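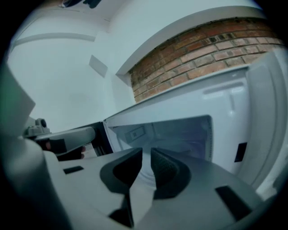 So what's the book about?

Two harbor towns, Ostholm and Marnport, that shared one government for most of a century and then spent eleven years arguing over whether to keep it.

I've been giving that answer at dinners for so long that it feels odd to put it in a press release, but Ersoy Press asked me to write this one myself, so you're getting it in my own words. The book is called The Shared Harbor, it comes out in May, and it runs to 51 short chapters. (My editor wanted fewer. We had a nice long lunch over it and I won.)

I grew up on the Ostholm side, and I should say so right away, since readers in Marnport will want to know before they spend a dime. My family voted to keep the union. Half of my mother's cousins lived across the water and voted to end it, and we all still ate together at New Year's, with the radio turned off. I tried to write the Marnport chapters so that those cousins would recognize themselves. Two of them have read the proofs and one of them is speaking to me!

Most earlier accounts start with the referendum and the night the count came in. Mine starts much further back, with the harbor dues, the ferry timetable and the fight over which town's name went first on the school certificates. I spent three winters in the old Potirine customs house, where the joint council kept its minutes, and I read every page that the damp had left alone. There are 1,079 letters from residents in those boxes, and hardly any of them mention independence at all. They're about drains, pensions, a bridge that was promised and promised again. I've quoted as many as I could get away with, spelling and all.

The referendum does get its due, don't worry. Chapter 38 follows the final day hour by hour, from the polls opening at 7 a.m. to the brass band that had been hired by both campaigns and had to pick a tune. The chapters after that deal with the separation talks, which dragged on a good deal longer than the campaign and which I found far more gripping — who keeps the lighthouse, who pays the retired ferry pilots, what happens to a cemetery with a border through it.

I don't tell anyone how they should have voted. I do have opinions about the bridge, and those are in chapter 44.

The first printing is almost 2,000 copies in hardcover, with maps of the harbor before and after the split and a timeline at the back for people who, like me, can't keep the council elections straight. Ersoy is also setting aside 100 signed copies for independent bookstores in both towns, on a first come, first served basis. Stores should write to the Ersoy trade desk by the end of March.

Review copies are available now, in print or as a PDF. I'm happy to do interviews by phone or in person, mornings if possible, and I'll gladly come to book clubs, libraries and school history classes on either side of the water. Excerpts from the Potirine letters can be reprinted with permission from Ersoy's rights department.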